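Notebook, finishing bench
November, after lunch

Started the second round on the Rarkau table today. Stamatia was in with me for the first hour and then had to go and sort out the Haslam delivery, so most of what follows is my own opinion and she is welcome to write rude things in the margin.

For anybody picking this up cold: the question is whether we keep going with the hard oil from Rulness or go back to the Plastwood water-based coat we used on the shelving. Stamatia favours the oil because it's easy to patch. I like the water-based because it doesn't change the colour so much, and I'm fond of pale wood staying pale, but I grant that my shelves have not worn well near the kettle, and she mentions it every time she makes a tea.

What we did this morning, in order, before I forget. Dusted the top down with the soft brush, then a barely damp cloth, then left it alone while we had our coffee. Went over the front half with 240 by hand, along the planks, very light. I was tempted to get the sander out and Stamatia talked me down, quite rightly. The edges I did with a scrap of the same paper folded over my thumb, which is slow going but rather pleasant with the radio on. Wiped again, let it sit, and then had a good long look from every side, crouching like a pair of snooker players.

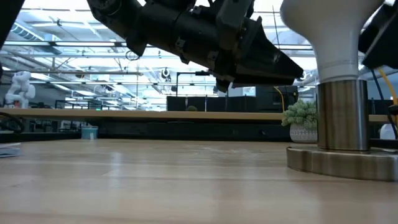

Sheen is the thing I keep changing my mind about. The tin calls this one satin, and I'd have said satin too until I looked at it with light coming off it. It's glossier than I remembered from the sample board, somewhere partway to a proper gloss, and there's that narrow whitish streak of reflection running up the left of centre that catches my eye every time. I don't dislike it. The grain colour is lovely, with the pinkish beige planks and the creamier ones taking turns across the top, and a dead flat finish would dull that down, I think. What bothers me more is the pale patch farther back near the middle, all scuffs and smudges. Against the semi-gloss it shows up far more than it would on something flatter, and a table people work at is going to collect more of the same. Stamatia's view is that it may only be on the surface and will come off with a bit of soap. Mine is that it won't, and there's a chocolate bar riding on it.

So, the plan for the patch. Soap and warm water first, one corner of it only, and dry it straight away. If that shifts it, carry on with the rest and say no more. If it doesn't, try the grey pad with a few drops of the oil, rubbing with the grain and feathering out well past the marks so we don't end up with a bright island in the middle of everything. Please don't go at it with 240 on its own. I did that on the offcut and was left with a dull spot that took 2 more coats to lose.

Cure time: the sheet says 14 days before anything heavy or hot goes down on a fresh coat, and I would like us to keep to that this time, even though I know I'm the one who put a mug down early on the last one. Felt pads under anything with a metal foot, please. There's a bag of them in the drawer under the vise, the brown ones, and the adhesive is still good.

Still to do: ask Kyriaki Michailidis whether she has any of the old sample boards left, the ones from before the range changed, so we can hold a satin and a matte side by side on the same timber. Order another tin of the oil if Stamatia wins. Write the batch number on the lid this time, in marker, where it won't get dribbled on.

S.R. to add her notes on the edges when she's back from Haslam.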